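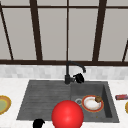

4.2 Release gating at the sink

The sink tasks account for most of the premature releases logged in Section 4.1. In the baseline stack, the Havov planner opens the gripper as soon as the wrist pose comes within tolerance of the place target. Over a flat counter this works. Over a double sink, the drainboard and the basin floor lie at different heights, and a lateral error of a few centimeters decides which surface is under the object.

We replaced the pose test with a support test. At each control step the perception module returns a height map of the region below the grasped object, and the planner checks whether the predicted footprint falls on a single surface. If the footprint crosses an edge, release is blocked and the arm keeps its current height. The map is kept for 18 steps after the last clear view — long enough to cover the approach, when the arm itself hides part of the basin.

The front view gives a poor estimate of basin depth, so the height map is built from two views and merged in the counter frame. Plates already in the sink are treated as part of the support surface. Following Ji's earlier work on the Velanton kitchens, we do not try to segment food from the plate under it.
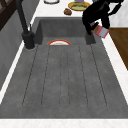
Figure 5. Simulated sink task with a small box held in the gripper near the back right corner of the basin. A plate is partly visible inside the basin.

We ran 300 episodes in the Gasville kitchen set, with object placement drawn at random for each one. The support test blocked release at least once in 110 of them. Most blocks were short and cleared without replanning. The rest came from small holes in the merged map along the rim, which the planner reads as an edge. Filling these holes by interpolation is left to Section 4.3.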